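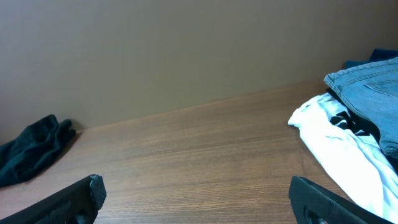

Wooden surface and back wall, with the clothing pile at right.

15 February 2024

Skurketti load work, continued. Same rifle as last entry, same lot of powder. Aim is to settle a load for the bison booking in March before we drive up to Vileck. Range time was short, so only the two heavier charges were shot.

Chronograph set on the low tripod, sky screens on, light overcast. First string averaged 798 m/s, which is slower than the manual figure and about what this barrel has always given. Second string was faster but the bolt lift was stiff on the last rounds and the primers were flatter than I like. Dropped that charge. Remaining rounds from it are in the red box, marked PULL. Do not shoot them.

Six cases from the first string measured at the web, no growth worth recording. Necks still hold the bullet properly after sizing. Two cases had a bright ring above the head. Straightened a paper clip and felt inside both: one has a definite groove, the other I could not decide on. Both scrapped.

Zero. Valter wants it set for 200 m because that is what he uses for elk. I don't see the point for bison. Duangkaew guides put clients inside 100 m as a rule and Benvinda's notes from last season say the same. Left it at 100 m. If Valter wants to change it he can write the clicks down here, which was not done last time.

Scope base: rear screw had backed out slightly. Degreased, refitted with the blue compound, torqued to the value on the card inside the cabinet door. Witness mark added in white paint. Check the mark before and after the truck ride.

Bullets. The bonded ones from Pornau are still my preference for a quartering shot. Fulvio is asking for the monolithic type on the grounds that the meat is cleaner around the wound channel. Fair point, but they need a different seating depth in this chamber and I have only 40 on the shelf, not enough to work up a load and leave any for the hunt. Parked until the next order.

Knives: Aranka took the long skinning blades for regrinding. The edge angle on the old ones was too fine for bison hide, particularly over the hump, and they rolled within one animal. She will put a steeper secondary bevel on them. Boning knives are fine as they are.

Cooler trailer: drain plug gasket perished, replaced. Door seal passes the paper strip test except at the lower hinge corner. Needs shimming. Colour of the old sealant suggests it was patched there before, no record of it in this book.

To do
- pull down the red box, keep the bullets, discard the powder
- cold bore shot on paper, one per session, log each separately
- confirm tag numbers and the licence copy with Ilaria
- shim hinge, retest seal
- find the spare bolt stop spring, last seen in the grey parts tray

Cold bore shot from this session landed 2 cm left of the group. Not adjusting on a single shot.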